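This site uses cookies to remember your preferences. Accept | Manage settings

Looking after a pine table without ruining it

Jun 26, 2026

We bought the pine table when we moved to Bovbridge. It's plain softwood boards with plenty of knots, and whoever had it before us had put on a single coat of something and left it at that. Pine marks if you look at it sideways. After 11 years I've settled on a way of cleaning it that doesn't take all afternoon.

What I stopped using

I used to go over it with the kitchen spray. It cut the grease but left the boards looking grey, and the grain started to feel furry near the end where we eat. A multi-surface cream was worse. It dried white in the gaps between the boards and I had to pick it out with a toothpick.

What I use now

Ordinary soap, weak, and a cloth that has been wrung out hard. My mix is 500 mL of warm water with two squirts of liquid soap. I tried the Presik wood soap for one winter and it was fine, but the bottle is 200 mL and it went quickly. The refill pouches from Lam work out a lot cheaper and smell of less.

Wipe along the boards, never across. Go over it again with plain water, then dry it straight away with an old tea towel. Don't let water sit around the knots. That's where ours has lifted.

For rings I leave the mark overnight before doing anything, as half of them fade by morning. If it's still there I rub it lightly with a fine pad, again along the grain, and put a bit of oil on the patch.

Bottles

Most of our marks came from bottles. Pumps drip down the side and leave a ring, and spray bottles do the same if the head isn't done up properly. I now wipe the base before a bottle goes back on the wood.

Pump bottle, spray bottle and pine boards: 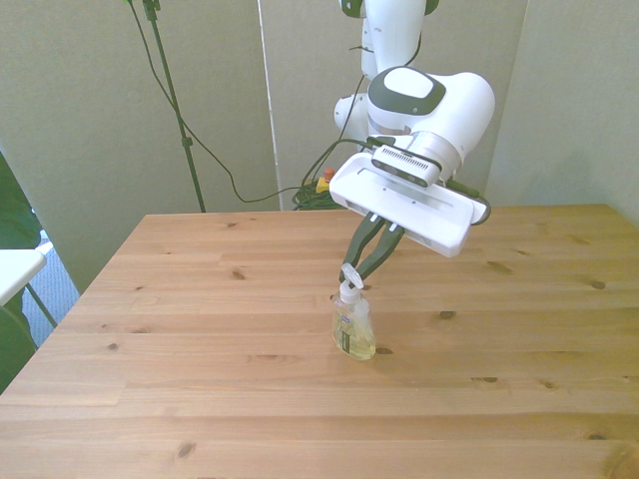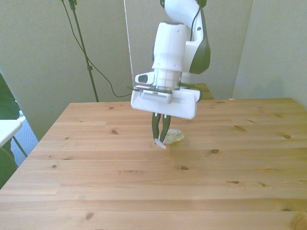
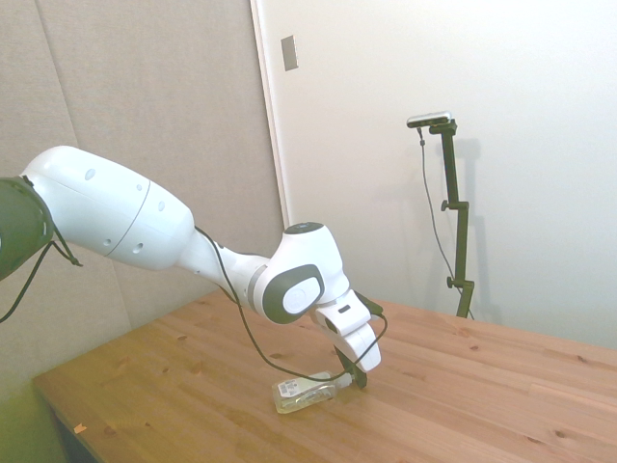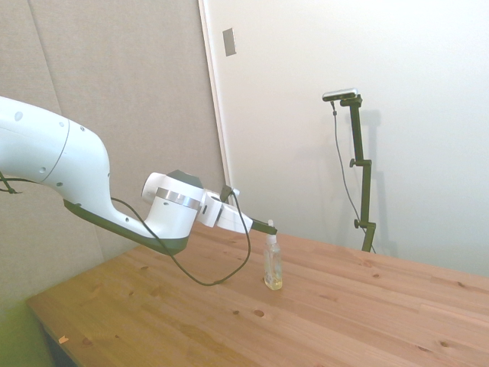
Oiling

I oil ours once a year, in November, before the heating goes on. Rastia clear is the one I keep going back to. It doesn't turn the pine orange the way the last tin did. Put it on thin, wait 20 minutes, and wipe off whatever hasn't soaked in. Lay the oily rags out flat outside to dry before you bin them, as they can catch fire if they're left bunched up.

I still haven't sorted out the edge on the window side, where the colour has gone noticeably darker. I'll probably sand it back next summer.

Recent posts
Descaling the kettle with citric acid
Which tea towels lasted
Fixing a sticking drawer

Contact | © Pine and Soap | Back to top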